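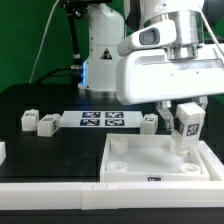
I had been meaning to get out to the Erkonness winter open day for years, and in January 2023 I finally put my good boots on and went. It's a long drive, the last stretch along the river with the heater going full blast, but oh, what a pretty way to spend a morning!

Erkonness is an old mill town that has slowly filled up with small workshops, and once a year they all open their doors at the same time. You pay 2 dollars for a paper map at the Skolline building (parking is free, but get there early) and wander wherever you like.

I started at Riis, the bakery on the hill, mostly for the smell. They let us stand behind the counter while the rye loaves came out, and the baker told us they sell 200 of them on a good Saturday in summer. I bought one while it was still too hot to hold properly and carried it around inside my coat, which I can recommend to anyone with cold hands.

Then down to Tramik, the wool mill, where the floor hums under your feet. The oldest loom there is more than 100 years old and still makes blankets, a little crooked along one side, and I loved it. I came home with a gray one I had no business buying.

The soup in the church hall ran out before one o'clock, so eat first if you go. There is another open day in May, when the gardens are open too, and I've already written it on the kitchen calendar.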